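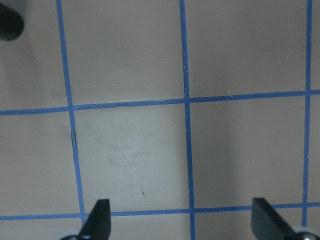

Prito Indoor Air Monitor, second version
Reviewed by Kamran Sial
Jul 12, 2003

The Prito is a tabletop monitor that measures fine dust and smoke in the air of a room. It runs on a wall adapter or on four AA batteries, shows a number on a small gray screen, and keeps a log you can copy to a computer through a serial cable. I have had one in the house since December, so this covers one heating season and the first part of summer.

We live on the east side of Melham, two streets from the truck route. My daughter has asthma, and her doctor asked us to write down when her bad nights happened. I wanted something to put next to those notes. The county has an outdoor station, but it is across town by the reservoir and its readings didn't match what we were smelling from our own porch.

Setup took 15 minutes, most of it spent on the clock. You set the time with two buttons, and if you hold one too long it jumps back to the start. The manual says to leave the unit running for a day before you trust the readings. Ours read high the first evening and settled by the next afternoon.

The screen updates every 40 seconds. The number is a particle count on Prito's own scale, with a table in the back of the manual that sorts the readings into good, fair, poor and bad. There is no conversion to the units the county uses. I wrote to the company about that and got a polite answer saying the two can't be compared directly. They may be right, but it makes the numbers harder to talk about with anybody else.

What it does well is show change. With the windows shut and no cooking, our living room stays in the low part of the good range. Frying onions with the hood fan off pushes it into poor before the pan is done. The wood stove was the surprise for us. I had assumed it was clean once it got going, but every time I opened the door to add a log the reading jumped, and it took most of an hour to come back down. We burn much less now, and on the nights we do burn I load it once and leave it shut.

The truck traffic shows up too, mainly on still mornings with the front windows open. Opening the back windows instead made a clear difference on the log.

I also borrowed a Dahlgren from a neighbor for two weeks and ran them side by side on the same shelf. The Dahlgren has a better display and a much quieter fan. The two went up and down together, though the Prito was quicker to react to smoke and slower to settle afterward. The Dahlgren keeps no log, and for our purposes that ruled it out. The Hurnero costs less than either one, but it only has three colored lights, and I did not test it.

Some complaints. The fan has a faint whine that you will notice in a bedroom. Batteries last two days, so plan on using the adapter. The log holds 500 readings, and at the shortest interval it fills up before morning – set it to the longer one if you want a full night. Steam fools it. A hot shower with the bathroom door open reads like a kitchen fire, and the manual gives this one sentence. The software is Windows only and crashed on me a few times, though I never lost any data.

It also won't tell you anything about gases. For carbon monoxide you still need a proper alarm, and the Prito is no replacement for one.

The intake screen needs cleaning every couple of months. It pops off with a fingernail and a soft brush is enough. The 2 small screws on the back are for the sensor cover, and opening that voids the warranty.

I would buy it again for a house with a wood stove or a busy road nearby, provided somebody is willing to look at the log. If you only want to know whether the air is bad right now, the cheaper units may do. My daughter's doctor looked over the printouts in the spring and asked us to keep going through next winter, so ours is staying on the shelf.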